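How to clean and refit the knob on a glass pan lid

Glass lids pick up grease in one place more than any other, the small gap under the knob. A dishwasher rarely reaches it. If your lid smells of old cooking when it warms up, or the knob spins in your fingers, it needs taking apart.

You will need a screwdriver that fits the screw, washing-up liquid, an old toothbrush, bicarbonate of soda and a dry tea towel.

Let the lid cool fully before you start. Never put hot glass under a cold tap. Lay the towel on a flat table and turn the lid over so the knob points down. Hold the knob still with one hand and undo the screw with the other. Keep any washers in the order they came off.

Soak the knob and screw in warm soapy water for 20 minutes. Scrub round the hole in the glass on both sides, then run the brush along the inside of the metal rim, where brown deposits build up.
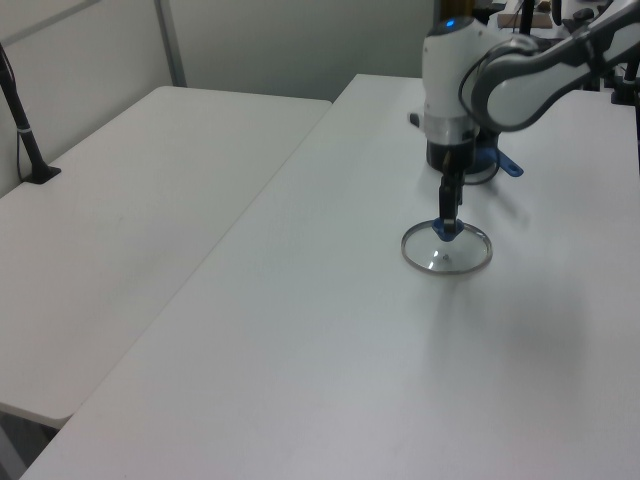 For marks that won't shift, mix 2 teaspoons of bicarbonate with a little water, spread it on and leave it for about 6 minutes. Rinse and dry. Don't use wire wool.

Check the glass before refitting. A chip at the hole or a crack running in from the rim means the lid should be thrown away.

Put the washers back, hold the knob in place and turn the screw until the knob stops moving. Stop there, as overtightening can crack the glass. If the thread has gone, measure the screw and buy a replacement knob to match.

Tin-yau Fang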